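Hotamico: notes on the box-packing set

Hello! I keep this README for the Hotamico folder, mostly so I don't forget how I sorted it. It covers household odds and ends going into cardboard boxes at home — tissues, packets, cords, scissors, the stuff that never has a proper place. Last tidied October 7, 2024.

There are 2142 pictures in 16 folders, one per packing session. Labels are in items.csv and the box notes are in boxes.txt.
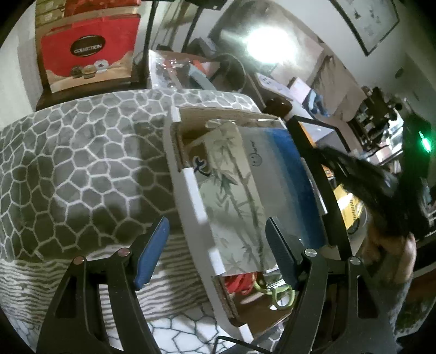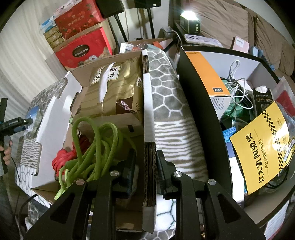

Boxes get one label each, and whatever is inside gets its own line. I went back and forth over anything long and bendy, and in the end split it by colour. So the red bundle is "cord, red" even where it looks more like flat strapping, and the lime-green rope is "cord, green". Blankets count as background unless they're going in a box.

Folder 7 is still half labelled, sorry! If you spot a wrong name, add a line to fixes.txt and I'll sort it when I next have an evening free.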